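Home | Forums | Local Politics | New Posts | Search

Thread: What happened at the Lockyer council meeting

filtik_fan27
So I sat through the whole thing last night and I'm still annoyed. The mayor got through one slide on the Jandberg bridge money and a guy in the second row started yelling that she should be in jail. Jail! Over a bridge! Half the room clapped and she just stood there holding the clicker. I didn't vote for her and I probably won't next time, but come on.

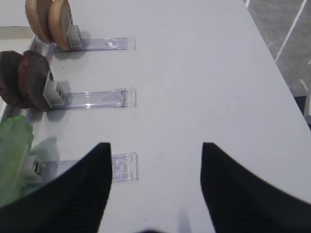

two biscuit-like discs in a clip

Anyway, we never got to the part where people can ask about the detour, and that was the only reason I went.

prelislow_pete
I was there too and you're leaving stuff out. She cut the comment period to 18 minutes, and 91 people had signed up to talk. I don't like the yelling either, but what did she expect? You shut people up for a year and then one of them pops.

mudroom
Signed up to talk is one thing, showing up is another. I counted on maybe half of them leaving before the break and they did. My neighbor was on the list and she was home in her slippers by 8.
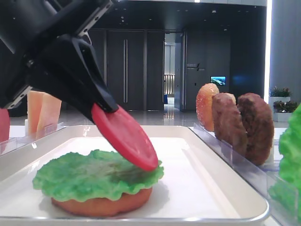 And let's not pretend the jail guy was there for the bridge. He yelled the same thing in January about the library hours. Same hat, same speech. He hates her and that's the whole agenda.

prelislow_pete
Okay, he's a pain, I'll give you that one. Doesn't make the $280 fee okay. Nobody on that council has explained why every house on the Filtik side pays it and the Jandberg side doesn't.

filtik_fan27
See, THAT I would have loved to hear her answer! I'm on the Filtik side, I pay it too. But she couldn't finish a sentence. When I got up to leave, two women were crying in the hallway and somebody was filming them (why??). 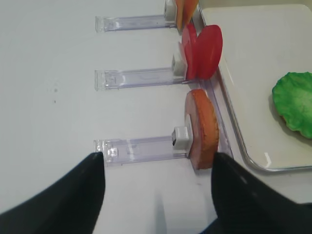 I've gone to these meetings since my kids were little and it used to be boring. I miss boring.

mudroom
Same. Written questions go to the clerk until noon tomorrow, by the way. I sent mine about the detour.

prelislow_pete
Sent mine too. It's long and I was rude in one spot.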